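Talking pickles with Hafiz Tambunan

Caught Hafiz Tambunan between batches, which is the only way to catch him. He had cucumbers soaking in the sink and kept getting up to check on them. So this is a bit choppy, sorry, typed up fast from my notes.

He started Grasora out of his own kitchen. Small jars, sold at the Takow street market, mostly to neighbors at first. "My aunt bought the whole first table," he says. "Then she told me it was too salty."

Was it?

"Oh yeah. Way too salty. I was measuring salt with a spoon. You can't do that, every salt is a different size. Get a scale."

He weighs everything now. Salt, water, the vegetables too. Thirty grams to the liter of water for his cucumbers, a little more when the kitchen runs hot in August. He wrote the numbers on the inside of a cupboard door and his landlord has apparently made peace with it.

The one people come back for is the Bukon jar, named for the street he grew up on. Green mango, chili, a bit of ginger. I asked for the recipe and got half of it. "Mango has to be hard. Like, knock on the table hard. If it gives when you press it, eat it, don't pickle it."

And the chili?

"Whole. Slit down one side. Chopped up it takes over the jar and by the second week thats all you taste."

Four days on the counter, then the fridge. He tastes on day two and writes down what he thinks, even if it's just "meh." He showed me the notebook, pages stuck together with brine, you can barely read half of it. One entry only says NO CLOVES.

We got onto failures. He lost a big batch of cabbage last summer, left it under the window and forgot. "Soft. Smelled like a gym. I still tried it." He makes a face. "Don't try it."

He wants to sell through Chong, the grocery on the corner, but they want labels with a proper ingredient list and he's been writing his by hand. Working on it. His cousin does design, has promised him something "soon," which he says has meant a lot of different things over the years.

Would he ever go bigger, get a real production kitchen? He thinks about it for a while, gets up, checks the cucumbers, comes back.

"Maybe two people. Me and somebody who likes washing jars. I hate washing jars."

For anyone starting out he says pick one vegetable and make it over and over untill you're bored of it. Radishes are good, they're cheap and they're quick.
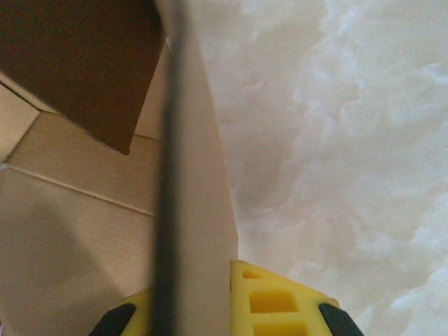

"And keep them under the water," he adds. "Anything poking out the top goes fuzzy. I use a little glass weight but a small bag filled with brine works fine, I did that for two years." Then the timer went and he was back at the sink.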